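Naster (software)

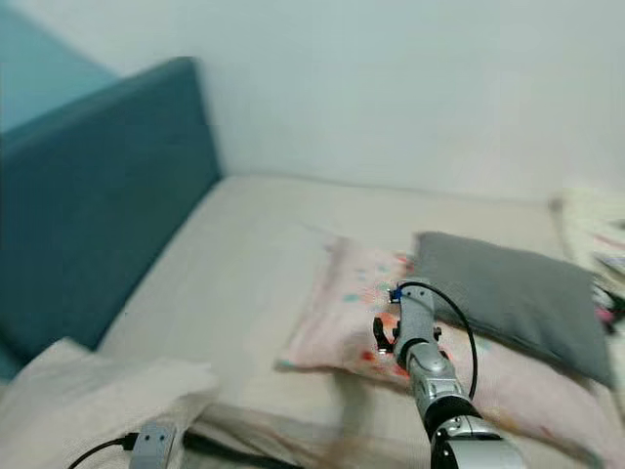
A two-fingered gripper above a pink pillow on a bed, seen from the head camera position.

Naster is a control and planning program for robot arms that handle soft household items such as pillows, blankets and folded clothing. It is developed by Odutano, a software company based in Berunville, and is used mainly for bed-making and tidying tasks. The current stable version is 2.16, dated 2024-08-06.

Overview

Naster runs between the camera drivers and the arm's joint controllers. It takes in color images and joint positions, and sends out short sequences of target poses for the gripper. The program does not include its own low-level motor control. It expects the arm to accept position commands and to report joint torque.

Most planning software for robot arms treats objects as rigid. A box keeps its shape when it is lifted, so a single grasp point and a path around obstacles are often enough. A pillow sags, folds over the fingers and drags on whatever is underneath it. Naster handles this by planning only a short distance ahead and then looking again.

Perception

The perception module divides each image into regions and gives every region one of 12 labels. These include sheet, pillow, blanket, headboard, wall, clothing pile and robot. The robot label covers the arm, the gripper and any cables attached to them, so that the system does not mistake its own hardware for something to be picked up.

Stacked items are a common source of error. When one pillow lies partly over another, the module has to decide which is on top before a grasp can be planned. It compares the edges where the two regions meet and assigns an order to them. Pairs with strongly different colors, such as dark gray on light pink, are usually sorted correctly. White bedding on a pale sheet is harder, and the module may merge the two into one region.

Images with motion blur are given a lower weight. If the head camera is moving, the module keeps the last sharp result and updates only the gripper position from the joint readings.

Planning

The planner is called Durán. It was first a separate project and became part of Naster with version 2.0. Durán works in three stages:

Approach: the gripper is brought to a point over the chosen item with the fingers open.
Contact: the gripper is lowered until the torque readings change, and the fingers close.
Carry: the item is lifted, dragged or turned, depending on the task.

A new image is checked between stages. During the carry stage the planner also checks at fixed steps, and it can return to the approach stage if the item has slipped.

For pillows, Durán prefers grasp points near a corner or along a seam. It avoids the middle of the cover, where the fingers tend to slide over the fabric. If another item overlaps the chosen pillow, the planner can either pull the lower one free or move the upper one first. The choice is set by a cost value in the task file.

Cable handling

Many arms carry a loose cable along the outside of the forearm. Naster models this cable as a chain of 17 short segments and keeps it clear of large wrist turns. The model is approximate. It does not predict how the cable will rest on soft surfaces, and the manual advises users to limit wrist rotation when working close to bedding.

Task files and tools

Tasks are written as plain text files listing a goal, the labels involved and the limits on speed and force. A viewer is supplied that plays back a recorded run with the region labels drawn over the camera images. It can be stepped one image at a time and shows the planned gripper path next to the path that was followed.

A simulator is also included. Its cloth model is simple, and settings tuned in it generally have to be adjusted on a real arm.

Limitations

Naster supports one or two arms. With two, only one may be in the contact stage at a time, which makes spreading a large sheet slow. The program has no support for tucking in corners. Patterned covers with small spots are sometimes split into several regions, although an option added in November lets users set a minimum region size.

See also

Cloth manipulation
Grasp planning
Image segmentation
Motion planning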